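Laboratory Equipment Forum > End Effectors > Parallel linkage versus suction for cloth handling

Geetha Chowdary
Our group at Zosthorpe is required to select one gripper for the cloth-handling station before the January review. The candidates are the Trisitz two-finger linkage gripper and the Tako suction head. Both mount on the same arm and run from the same controller. I would be grateful for results from members who have operated either unit on thin fabric, in particular on picking up a single edge from a flat table.

Mechthild Tanner
We evaluated both. The suction head was withdrawn after 300 trials. On woven cotton the air passes through the material, and the pump could not maintain a seal at any setting we were permitted to use. The Trisitz unit completed 1,544 grasps over the same program and required one replacement screw at a pivot joint.

Siu-fong Liu
I must disagree in part. Suction performs adequately on coated fabric, and it does not need an existing fold to pinch. A two-finger gripper on a fully flat cloth will often slide across the surface. The trial counts above do not state how the cloth was presented, and I would not base a purchase on them.

Geetha Chowdary
The point about presentation is accepted. Our station receives cloth laid out by hand, so wrinkles and small folds are normal. The wrist camera view with the Trisitz fingers open is attached for reference. The cloth lies on the right half of the table and the folds run mainly along its left edge.

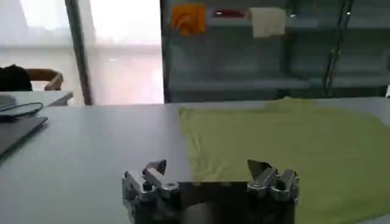
Ming-te Hsieh
Approach angle matters more than the choice of finger in my experience. We tilt the wrist 7 degrees before closing, and slippage on flat sections fell considerably. I would ask that both units be tested at the same tilt before any conclusion is recorded.

Mechthild Tanner
Our trials were conducted with the wrist vertical - I should have stated this. The cloth was dropped from a fixed height each time, which favors a pinch grasp. Siu-fong Liu is correct that the two figures are not directly comparable.

Najwa Sabbagh
Please also consider the controller. With the Lam firmware, the force limit on the Trisitz unit resets to its default after a restart. We lost 4 sample cloths before this was identified. The limit should be written again at the start of every session.

Siu-fong Liu
The same reset affects the suction head, where the vacuum threshold is lost. I maintain that the Tako unit deserves a trial on coated material if any is expected at the station.

Geetha Chowdary
No coated material is planned. We will run both units at vertical and at the tilt proposed by Ming-te Hsieh, with the limits written at startup, and I will post the results in this thread.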